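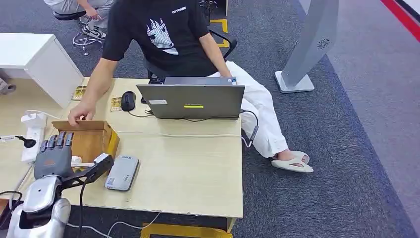 Colano Boundary Server

Jurisdiction lookup for courts, dispatch centers and prosecutors

Overview
Documents
Ordering
Support

Colano Boundary Server takes a street address, parcel number or coordinate pair and returns the legal status of the land on a stated date. It is installed on the customer's own network and is used where state, county, federal and tribal authority meet inside the same county. The server does not decide jurisdiction. It returns the land record, the instruments that record depends on, and any conflict between them.

A query has three required fields: location, date of event, and query type (criminal, civil, tax or land use). The date matters. A parcel taken into trust in May has one status in April and another in June, and a charge filed the following winter still depends on the earlier one.

What a response contains

Land status: trust, restricted fee, unrestricted fee within a reservation boundary, unrestricted fee outside, or unresolved.

Governing boundary: the name and version of the boundary layer applied, with the treaty, statute, executive order or court decision cited as its source.

Instrument list: deeds, allotment patents, trust acquisitions and cession documents that touch the parcel, in order of effective date.

Conflict flag: set when two sources disagree, or when the point falls within the positional tolerance of a boundary line. The default tolerance is 5 meters. It can be raised by the administrator but not lowered.

A flagged response is never reduced to a single answer. Both readings are printed with their sources, and the record is held in the review queue until a named user closes it. Closing a record requires a written note.

Party status

Boundary Server stores no enrollment data and makes no inference about the status of a defendant, victim or litigant. Sites that need to record party status can do so in the Folow case management system, which reads land status from Boundary Server by reference. Enrollment verification stays with the tribe concerned. Please do not enter enrollment numbers in the free text field of a query; the field is included in the audit export.

Boundary layers

The standard set holds 177 layers. Each has a version number, an effective date range and a source file. Superseded layers remain on the server and can't be deleted, which allows an old query to be run again against the layer in force when it was first made. Customers may add local layers (city limits, cross-deputization areas, fire districts). Local layers are drawn in a separate group and are never used to compute land status.

Historic survey plats are georeferenced by Rondunel, our mapping subsidiary. Plats are scanned at 300 dpi. Control points and residual error are reported for every sheet, and sheets without enough recoverable section corners are supplied as reference images only.

Specifications

Input: street address, parcel number, latitude and longitude, section-township-range
Coordinate system: NAD 83; others converted on entry
Batch size: up to 1000 locations per file
Batch format: CSV or GeoJSON
Output: PDF certificate, CSV, JSON
Authentication: local accounts or the customer's directory service
Audit log: append only, exported on demand
Network: no outbound connection required after activation
Updates: signed files, by download or on physical media

Certificates

The PDF certificate lists the query, the response, the layer versions and a checksum. It is formatted for attachment to a filing. Admissibility is a matter for the court. Where testimony is needed on how a layer was compiled, write to Dorin Dumitrescu in Records at least one month before the hearing and include the certificate number.

Editions

Single Court: one installation, one jurisdiction group, unlimited users.
Regional: adds batch processing and the dispatch interface.
Lappalainen Archive Module: optional with either edition. Adds full-text search of transcribed allotment and cession documents. Handwritten documents are transcribed by two readers, and differences are marked in the text.

Tribal governments are licensed for Regional at the Single Court price. Layers contributed by a tribe remain its property and can be withheld from other customers.

Ordering and support

Quotations: Yurani Huaranga
Installation and training: Jomar Aquino
Layer corrections: Aisyah Jugah

Corrections should cite a recorded instrument or a decision. A correction under review shows as "pending" on every response it affects.

Related items
Folow land status connector
Rondunel plat index
Certificate verification utility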